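Rallura to open medication disposal sites in July

**Press release. For immediate use.**

FIDELBRIDGE: Rallura, a nonprofit that works with independent pharmacies on safe medication use, will open drop-off sites for unused prescription medicine at 7 pharmacies in the Fidelbridge area this July. Residents can bring in expired or leftover medicine at no charge during regular pharmacy hours. No appointment, receipt or identification is needed.

The sites will accept tablets, capsules, patches, creams and inhalers that do not contain aerosol. Liquids are accepted in their original bottle with the cap closed. Needles, thermometers and illegal drugs are not accepted.

The project follows a household survey that Rallura carried out last year. Of the 701 adults who answered, more than half said they had prescription medicine at home that they no longer took. Pain relievers and antibiotics were named most often. Many of those who kept old medicine said they did not know where to take it, and a smaller group said they were saving it in case they got sick again. The survey was done by mail and phone and covered Fidelbridge addresses only, so the results may not apply to other areas.

Rallura will run the project from its office on Marchetti Street. Staff there will answer questions from the public and keep the collection schedule for the participating pharmacies.

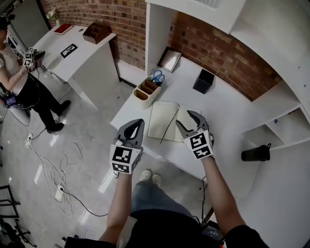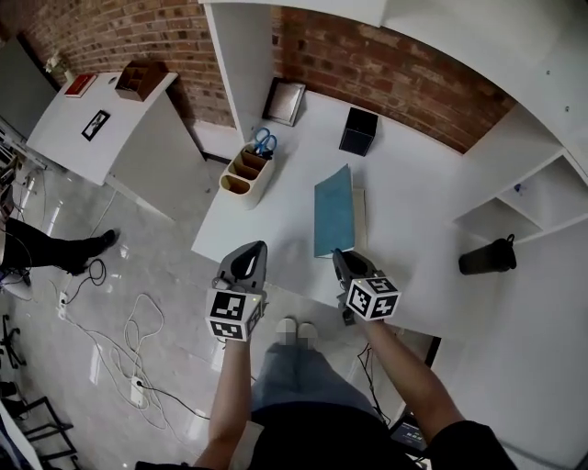
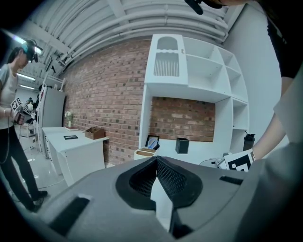 ## How the sites will work

Each pharmacy will have a locked steel bin near the counter. Medicine placed in the bin cannot be taken out again by customers or by pharmacy employees. Full liners will be sealed, logged and picked up by a licensed carrier, then burned at an approved facility.

Residents should remove or black out their name and prescription number before dropping off a bottle. Empty bottles can go in household recycling where the local service takes them.

Pickups will take place every 2 weeks at first. Rallura expects to collect around 800 pounds of medicine in the first year and will adjust the schedule if bins fill faster than planned.

## Mail-back envelopes

People who cannot travel to a pharmacy may ask for a prepaid envelope. Requests will be handled through Zomico, the online form Rallura already uses for its medication review service. Envelopes hold up to 8 ounces and may not be used for liquids or inhalers. Paper request forms will be available at the Marchetti Street office and at all participating pharmacies.

## Until the sites open

Rallura asks residents to store unused medicine in a locked cabinet, out of reach of children and visitors, and not to flush it unless the label says to do so. Anyone who is unsure whether to stop taking a medicine should speak with a pharmacist or doctor before getting rid of it.

A list of participating pharmacies, with addresses and opening hours, will be posted at the Marchetti Street office before the first bins are installed.

**Media contact:** Rallura Communications Office, Marchetti Street, Fidelbridge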